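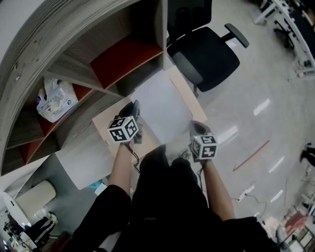 Wimoline hand-held grippers, paired set – setup and care

Print this page | E-mail this page

2024-05-01, by the Vekham equipment desk

Wimoline sells this pair as ready to use out of the case. We don't agree. The marker cubes ride on top of the grippers, one each, and tracking is only as good as the way they are seated. Haque, the software that reads them, will happily accept a crooked cube and give you bad numbers all day. Check both before every session, and again if a gripper gets knocked.

The fingers are gray and they wear at the tips. The brochure claims 462 hours before replacement. Ours were swapped in April, well short of that, and the new ones had play in them after 13 sessions.

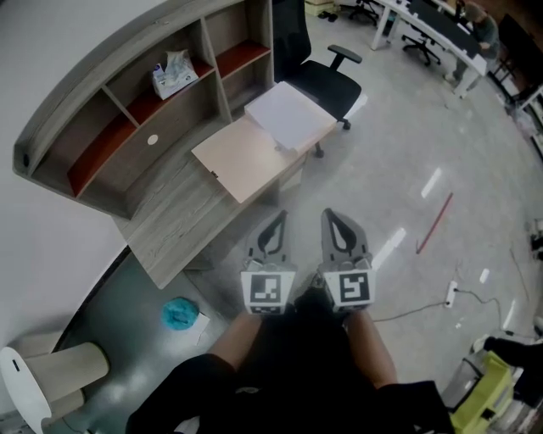 Tukier sells a stiffer finger that is supposed to fix this. We tried 2 sets and saw no difference worth the price. Tightening the base screws did more, and that costs nothing.

Wipe the grip strips with a dry cloth. Skip the cleaning kit – it is a cloth in a nicer bag.

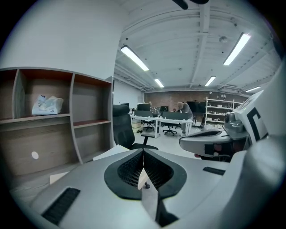
Before you order spares

Measure the old part first. The parts list has been wrong before, and returns are slow.

Last updated: see date at top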